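This website uses cookies to remember your settings. Accept | Decline

Golob shared workshop build: frequently asked questions

What is Golob?
A hand-held gripper and a small wheeled base with one arm, built by members on weekday evenings. Damir Mladenović does the electronics and Fengying Guo writes the software.

What is it supposed to do?
Pick up cloth and fold it. Shirts first, sheets later.

What did the parts cost?
Around $1,000 per arm. The base is extra.

Can I build the gripper at home?
Yes. The shell is five printed parts and takes an evening to put together. Check that the jaw closes flat before you tighten the last screws.

Why practice on a bed?
A table is too small for a full-size sheet. Cloth also bunches differently on something soft – we want to record that too.
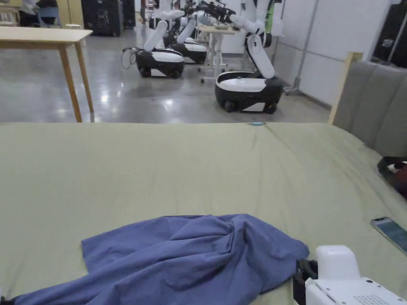 Start with the cloth in a heap and take hold of it near an edge. If you grab the middle, let go and start over.

Do I have to be a member to help?
For the first three visits, no. After that, ask Senad Lazarević about a key.

When will the files be posted?
In June, if the wrist redesign is finished.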